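January 4, 2026

The tree came down this morning, two days later than I promised, and there are needles in places I would never have thought needles could reach (inside the piano bench, for one). I always feel a bit low when the living room goes back to its ordinary size. So I made a second pot of coffee, put the lights in their box without untangling them, and sat down to the sourdough notebook, which I have been neglecting since before the holidays.

The starter is called Fliver. Melina Deligiannis gave it to me in a jam jar three winters ago, and it came with the name, and I have never had the heart to ask her where the name came from. It had been pushed to the back of the fridge behind the cranberry sauce, and it had a layer of gray liquid on top and smelled like nail polish. I poured that off and kept a spoonful, and fed it with rye and warm water, and by suppertime there were a few small bubbles against the glass! I was so pleased I called Melina to tell her, and we ended up talking for nearly an hour, mostly about her sister's kitchen and very little about bread.

She thinks my loaves come out flat because I am impatient with the second rise. She is probably right. Her way is 400 grams of flour and 8 of salt, and then she leaves it on the cold porch overnight and doesn't peek. I always peek. I lift the towel and poke it and then I worry that I have poked it too hard, and then I lift the towel again to see whether the poke has filled in. Tomorrow I am going to put it out there and go to bed with my book and leave it alone, and we will see.

Tyson Gosselin came by after lunch to return the big roasting pan, and stayed, as he does. He is on page 128 of that long sea novel I lent him last spring and he says the whale has still not turned up. We walked down to the river and back before the light went. There was ice along the edges, thin as a windowpane, and a pair of mergansers out in the middle looking very well dressed. My left boot leaks. I have known this since November and I have done nothing about it, and I had a wet sock the whole way home and complained about it more than was fair to Tyson, who had only come about a pan.

We had the last of the ham with mustard, and he told me all about his mother's move, and how she labeled every single box "misc." I laughed until I had to put my fork down. After he left I wrote the last of the thank-you notes, all but the one to Aunt Druvitz, who gave me a scarf I truly love and deserves more than the two tired lines I had left in me.

Little bottles in the first picture and the long honey-colored grain of the tabletop in the second. 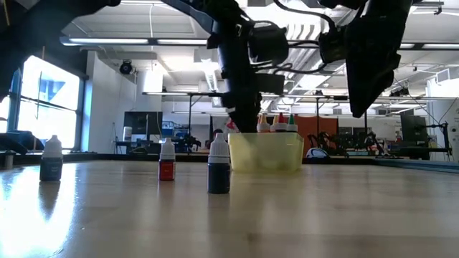
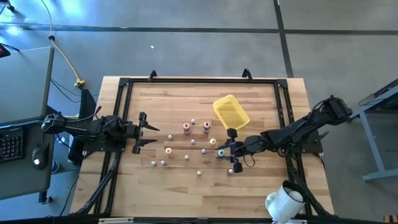
For tomorrow

Feed Fliver before breakfast, and again at noon if it has doubled. Buy rye flour and a new sponge. Take the boot to be mended, or at least find out what it would cost. Write to Aunt Druvitz properly, with a whole page about the scarf. Vacuum the piano bench. Dough out on the porch by nine, towel on, and no peeking.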